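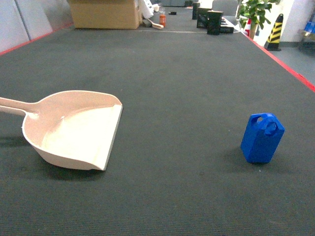
The Skimine mood questionnaire is scoring people wrongly again, and I'm not convinced by the "fixed" on the last ticket. Item 11 should be reverse-scored. I put in a test answer of "never" and it still added 3 points, for a question as dull as whether you have put off small chores – sweeping up, say, with a cream dustpan like the one on the grey carpet. A client would come out as more anxious than they are.

Step 1. Cleared the cache, as Dallurell support told me to. Same score. I didn't expect otherwise.

Step 2. Ran the form from the Tuhiwai clinic login. Total of 100, same as mine, so it isn't my account.

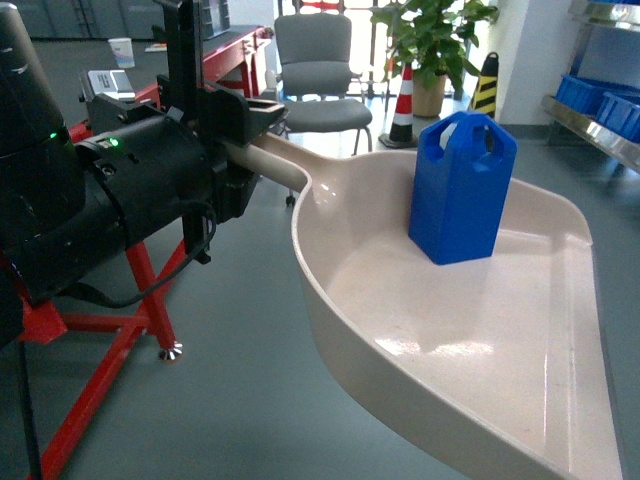 Step 3. Compared with the paper key. Paper gives 97. Panagiotis Galanis blames the July update – maybe, but I'd like to see the scoring table first. Ticket stays open.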